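The Stukbridge clearance rules are a set of good-practice rules for simulated tabletop handling, in which two robot arms share one work surface. They were drafted by Joana Meireles and Wayne Arsenault and are used mainly to check a task before it is tried on real equipment. The current version has 17 rules in four groups.

Shared workspace

An arm that is not carrying anything must keep its fingers and thumb off objects it has not been assigned. Closeness alone is not a fault.
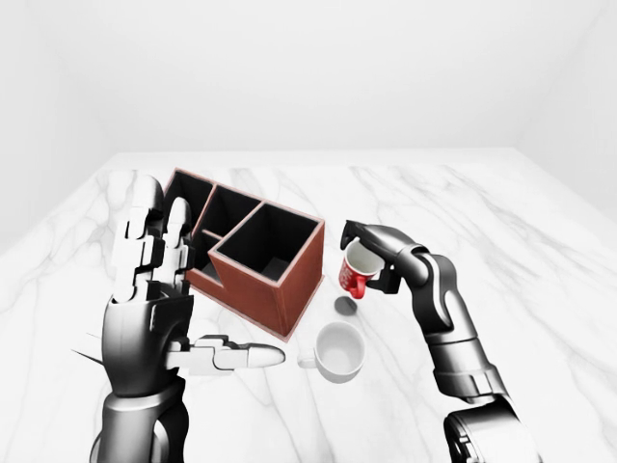 Red mug held over the tabletop, with the other hand's thumb just short of the white mug.

Carrying and lowering

A held object must stay clear of fixed items such as bins and organizers. Handles count as part of the object when clearance is measured. Rule 9 was reworded after a review by Anathi Shabalala.

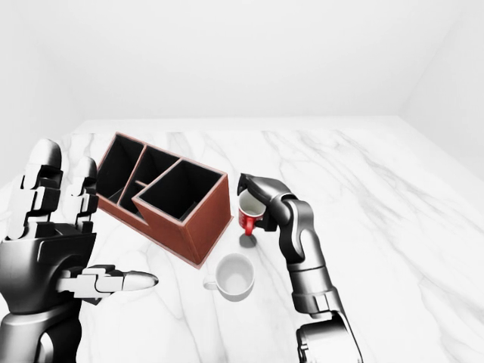
Adoption

The Shezi test library applies the rules to 487 tasks.

Related articles
Latby gripper notation
Zandard task format
Simulated contact

Contact the editors | Copyright Stukbridge | Back to top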